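**Minute of Transfer, Item 181**

The Records Office at Prandevton was to close at the end of January, and its contents were to pass to the district archive at Stustov. The instructions for this ran to eight pages. They provided for shelving, ledgers, chairs, the wall clock and the two kettles. They made no provision for the computer in the back room, which had been entered in the inventory as item 181 and described there as "desk machine, condition not stated".

Arnout Van der Linden had been appointed to state the condition of everything. He had carried out this duty at four other offices and was considered thorough. He arrived on January 17, 2020 with a case of screwdrivers, a folding lamp and a supply of the approved forms, and he requested a table near a socket. The table was provided. The socket did not work, and a second table was provided.

Josefien Martens, Deputy Registrar, was present throughout, as the instructions required. She had worked in the building for most of her adult life and had entered the greater part of the parish registers into item 181 herself, in the winters, when few members of the public came in. She did not mention this at the time. It was not a matter on which the form invited comment.

The machine did not start when first tried. It did not start when tried with another lead. Van der Linden recorded both attempts and then asked for permission to remove the cover, and Martens, having looked in the instructions for a reason to refuse, signed the slip.

"You understand that it may be a question of parts," he said.

"I understand that it is a question of the registers," said Martens.

He explained that the registers would be on the disk, and that the disk was a separate concern from the rest. A machine could fail in several places and leave its records unharmed. He had seen it at Firnine, where the office had flooded in October and the disks had been read without loss. She asked whether all of them had been read. He said that all of them that could be found had been read.

The cover came away with some reluctance and was stood on its edge against the wall. Martens had sat in front of the machine for many years and had never seen the inside of it. She had supposed, without giving the matter much thought, that it would be fuller. There was a green board with the maker's name, DELL, printed on it in white capitals, and a square of silver fins in the middle, and red and yellow wires that came down beside the board in a loose curve. She found that she was looking for some sign of her own work, and was annoyed with herself. 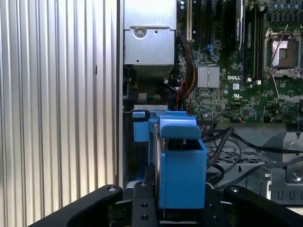 Bram Boersma thought it a great deal of trouble for one machine, and said so from the doorway. In his view the paper registers were perfectly sound, the archive at Stustov had asked only for paper, and anything more could be left to whoever bought the building. He wished it to be noted that the van was booked for two o'clock.

It was noted. Van der Linden wrote it in the margin, in small letters, and turned the lamp a little.

"The paper registers are not sound," said Martens.

Neither man replied at once.

"Volume eight was water-stained before I came here," she continued. "I copied what could be read. The stain has spread. There are 788 entries in that volume, and I do not believe that half of them can be read now. They are in there." She indicated the machine with her pen. "I reported it at the time. I was told that the volume was still a volume."

Boersma asked to whom she had reported it. She said that she had reported it to Dirk Smits, and Boersma, who had served under Smits, asked nothing further.

Van der Linden laid down his screwdriver. The form before him had a space for the condition of the item and three permitted entries: Serviceable, Unserviceable and Missing. He had completed several hundred of these forms and had seldom needed to hesitate over one. An item marked Unserviceable was not transferred. It was placed in the yard and collected by Rocha, the contractor, under a general agreement for scrap.

He pressed each memory module in turn with his thumb. He drew out one of the power connectors, examined it and put it back. He did these things slowly, and Martens, who had intended to go and see to the ledgers, remained where she was. Then he connected the lead and tried the machine a third time. It made no sound of any kind.

"I regret that it is as before," he said.

"Yes," said Martens.

He disconnected the lead and put the cover back, fastening every screw, although for an item bound for the yard two would have been acceptable. He then took up the form and wrote, under Condition, the word Serviceable.

Boersma, who had come in from the doorway by this time, read it over his shoulder. He remarked that the entry was not correct.

"The form does not ask for what purpose," said Van der Linden. "As a box in which a disk may be carried to Stustov, it will serve. I shall write to Amândio Cardoso in the reading room and tell him what is in it. He is a patient man with disks."

"And if he cannot read it?"

"Then he will have to fill in a form."

Martens signed beneath him. She wrapped item 181 in the grey blanket from the rest room – the blanket was item 94, and was going in any case – and carried it down to the van herself, with volume eight laid flat on top. The driver offered to take it from her at the step. She thanked him, and asked him first where he intended to put it.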